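Filed under: Home Coffee > Grinders > Setup Guides

Part 3: Setting the grind on your Matumik

Okay, you've got the grinder unpacked and the hopper clicked in. Now we get to the fun bit! I've set up three of these (mine, my sister's, and the one at work) and this is the order I always go in.

1. Unplug it. Yes, even though you only just plugged it in.

2. Turn the collar clockwise until you feel the burrs touch, then back it off 19 clicks. The booklet starts you a lot finer than that, and on mine it made mud.

3. Plug it back in and run a small handful of old beans through. Throw those grounds out, they're only there to clean off the factory dust.

Note: if your collar has no clicks at all, you have the older model, so go by the dots on the rim instead.

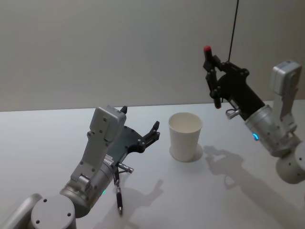 4. Grind enough for one cup and brew it the way you normally would. Sour and thin, go two clicks finer. Bitter and draggy, go two clicks coarser. I change one thing at a time or I lose track completely.

5. Write down where you ended up. I keep mine on masking tape inside the cupboard door, one line per coffee (the Tellarholm dark roast sits way coarser than anything else I buy).

CAUTION: Never tighten the collar with beans sitting between the burrs. I did this one Sunday morning, half asleep, and it jammed so hard I had to take the whole top off.

6. Brush out the chute before you put it away. A dry paintbrush works fine.

Part 4 covers taking the burrs out for a proper clean.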